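About Rokel Learning

Who we are

Small company, teacher training and classroom support. Mostly for paraeducators, teaching assistants, tutors, substitutes - the adults in the room who get the least training and a lot of the hard moments. We started in Dikbridge in two rooms over a print shop and we're still there, just with the third room now.

We run short courses, write planning materials and go into schools when asked. Right now 51 schools work with us in some form. Some send one person a year. Some send everybody.

How it started

Three of us were classroom aides in the same elementary building. Between us a lot of years and not one full day of training in how to tell what a student knows. We got handed a worksheet and a kid and a hallway table. Did our best. Took notes on sticky notes, which went in a drawer.

One February we began meeting after dismissal to compare notes and try and make them useful. What did he get wrong, what did we say next, did it help. Other aides came. Then a couple of teachers. The principal gave us a room and a coffee maker, and by the following fall the district next door wanted the same thing for thier staff. So, a company. Nobody had a business plan, we had a binder.

The binder is now the Stunano Notebook (more below).

What we do

Short courses. Six weeks, one evening a week, 4:30 to 6:00 pm. Online or in the building. Groups are kept small enough that everyone talks. Current topics:

Checking for understanding without a test
Working with one student while the room goes on around you
Reading support, grades 1 to 5
Math support, grades 3 to 8
Notes that the teacher will read
Behavior and what comes before it
Starting out as a substitute

School visits. We come for a day or a week. Watch, sit in, talk with staff at lunch, write up two pages. Never more than two pages. We don't grade anyone and the write-up goes to the staff member first, then to the school if they agree.

Planning help. Got an intervention block and no idea what goes in it? Send us the schedule and what you have on the shelf already. We'll build from that before we suggest buying anything.
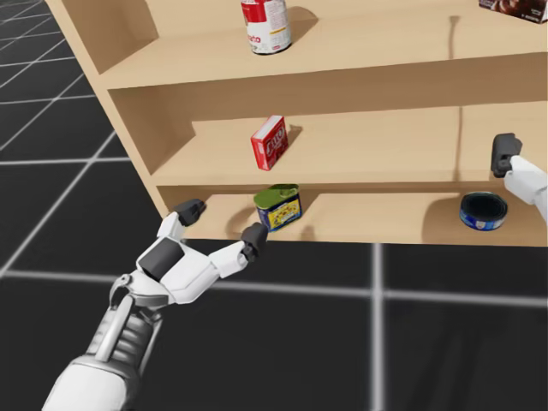
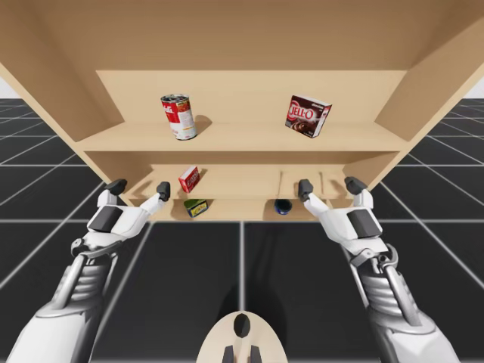
The Stunano Notebook

Our one real product. A paper notebook, spiral bound, one page per student per week. Left side is what you tried, right side is what the student did. Bottom strip is one question for the teacher. That's the whole design and we've resisted a lot of suggestions to add to it.

Third edition is out now. Changes from the second:

Wider lines. You asked, a lot.
A page at the back for substitutes
Spanish version of the family note
The goal box is gone from the weekly page. People were copying the same goal over and over so it now sits inside the front cover

There's a digital version too, a plain form that prints on one sheet. No app. We looked at an app and the aides we asked said they weren't allowed phones out anyhow.

What we believe about this work

Kept short because these sections get long.

The person sitting next to the student sees things the test won't show. That information should get to the teacher the same day if it can.

Training should be paid time. We ask every school to pay staff for course hours and we put it in the agreement. A few have walked away over this. Fine.

A wrong answer is worth a second question before you correct it. Most of course one is practicing that second question, out loud, until it stops feeling silly.

Plain words. If a family can't read the note then the note didn't do its job.

Some numbers

1,931 people have finished at least one of our courses
154 finished last school year
93 have come back to help teach one

Last year was smaller than the year before. We dropped the big auditorium sessions, which brought in numbers but not much else, and moved that time over to visits. We expect this year to be about the same and are ok with it.

The people

Five full time, plus part-time course leaders who still work in schools. That second part is a rule. If you lead a course for us you are in a classroom at least two days a week, so nobody is teaching from memory. Our office person also handles orders, invoices, the phone and the Notebook mailing list, so be patient in August please.

Course leaders get observed too. Same two pages.

The Janevski Fund

Pays course fees for people whose school won't. Set up with a gift from a retired aide's family and topped up each year out of Notebook sales. It covers the fee, the books and a bus pass or gas if you come in person. Short form, one page, no essay. Applications are read every month except July. If you're between jobs you can still apply - several of our best people were.

Where we work

Mostly schools within a two hour drive of Dikbridge. Online courses are open to anyone in the country. For visits further out we ask you to team up with a neighboring school so the travel makes sense for both. Happy to help you find one.

Charter, public, private, tribal, homeschool groups, all fine. We've done two after-school programs and would like to do more.

What we don't do

Certification or license credit. We give you a record of hours and your district decides what to do with it. Ask them before signing up, rules are different all over.

Formal evaluations of students. Not our training.

Sales visits. If you want to know if it's any good, sit in on a course evening free of charge, any course, any week but the first.

Working with us

We look for course leaders each spring. You need three years in a support role, a current job in a school and a willingness to be watched while you teach. No degree needed. Send a letter about one student you learned something from (change the name, please) and we'll write back either way, though it may take a few weeks durring report card season.

Getting in touch

Office hours 8:00 am to 3:30 pm on school days. The phone goes to voicemail at lunch. Email is faster. For Notebook orders include the school name and how many, and say if you need a purchase order number on the invoice.

Visiting? Door is on the side, past the print shop loading area. Ring twice, the bell sticks.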